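Why Tabletops Are Made of Strips
Kenmont Children's Museum, Materials Room
For readers ages 7 to 10

Look closely at a wooden worktable. The top may seem to be one big piece of wood, but many tabletops are made from narrow strips glued side by side. This kind of top is often called butcher block.

Why use strips?
Wood takes in water from damp air and swells a little. In dry air it shrinks again. A single wide board can bend or crack when this happens. In a top made of strips, each piece pulls in a slightly different way, and the whole top tends to stay flatter.

How is a top made?
First, workers saw the wood into strips and let it dry. Next, they spread glue along the sides and squeeze the strips together with clamps. When the glue is hard, they sand the top until it is smooth. The Wallin table in our Materials Room has 30 strips in its top.

Why are the colors different?
Every tree grows in its own way, and wood from the middle of a trunk is often darker than wood from the outside. One tabletop can have cream, honey and pale brown strips, with a few darker ones among them. Small round marks called knots show where branches once grew. 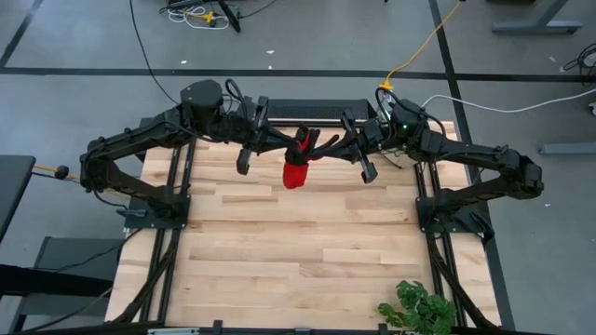
Wooden tops need care. Visitors who use the tables in the Materials Room are asked to wipe up spills right away and to put a mat under wet paint or clay. Museum staff rub oil into the wood every May, before the summer classes begin.

Words to know
Clamp: a tool that holds things tightly together.
Grain: the lines that run through wood.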